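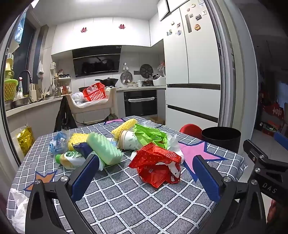
Messy tables, tidy claims: pictures from the Skivville kitchen sessions

The paper that came out of the Musska project in August says that a robot can learn to clear a cluttered table from people doing it by hand with a hand-held gripper, with no robot in the room while the learning material is gathered. The headline figure is 97 per cent. I have read the paper twice and spent a long afternoon going through the recordings, and I'm less sure of that figure than its authors are. Zakhar Semeniuk, who ran the home sessions, was good enough to let me put a view from them on this page, and he knows what I think.

Notes on the picture

The gripper is open and the blue pads face each other. What interests me is what lies between them: a red crinkled snack wrapper with white polka dots and a cartoon cat on it. Wrappers are where I would want to see the failures listed. A stiff cup keeps its shape when you pinch it. A wrapper may fold, slide or stick to the pad, and the paper puts all of that under one heading, "soft items", with one score.

Wavy sponges, green and yellow. I have no quarrel with the sponges. They are forgiving things to grab, and a method that couldn't manage a sponge wouldn't have got as far as a paper. I do wonder how much of the 97 per cent is sponge.

A clear plastic bag next to a bright green one, with a paper cup lying on its side by them. The clear bag is the hard case. Through a small camera it takes on the pattern of whatever is under it, and a checkered cloth printed with stars is a lot of pattern. Rosaire Beaudoin, who wrote most of the method section, told me by email that clear plastic was "covered by the variety of the data". I asked how many of the trials had clear plastic in them and was told this had not been labelled separately.

The kitchen behind is the part I like best. Yellow bowls stacked in a colander, a wok under the range hood, red double-happiness papers on the cupboards, magnets on the fridge. Somebody's real kitchen beats a lab bench with three wooden blocks on it, and I give the team full credit for that. Most of the older work in this line would fall over at the sight of that worktop.

What the numbers cover

The team recorded 284 demonstrations by hand. They then trained on the lot and tested on a fixed arm at Fondura, in a room set up to look like a home. There were 55 test runs there. The paper's abstract mentions the demonstrations and the success rate in the same sentence, and a quick reader could easily think the second was measured on the first. It wasn't. The homes supplied the lessons, and the exam was sat somewhere else.

I don't think anyone set out to mislead. But a test room is lit by the people running the test, and its table is laid by them too. I'd like to have seen the arm carried into even one of the kitchens.

Then there is the matter of what counts as a success. In the Manole scoring sheet, which the project borrowed from an earlier study, an item is "cleared" once it has left the table. Dropped on the floor counts. Semeniuk told me this happened in only 2 of the runs and that he would have scored them the same way either way, because the table was clear. My own view is that anyone who has picked a sponge up off a kitchen floor would score it differently.

What I would believe

That people with a hand-held tool can collect useful material in an ordinary home, quickly, without an engineer standing over them: yes. I think the recordings show that well enough, and it is the more useful result of the two.

That the arm can then clear a table like the one on this page, on that cloth, with that clear bag: I haven't seen it done. Beaudoin says a second round of tests is planned and that the items will be scored one kind at a time. I have asked for the wrapper figures when they are ready and will add them under the picture notes.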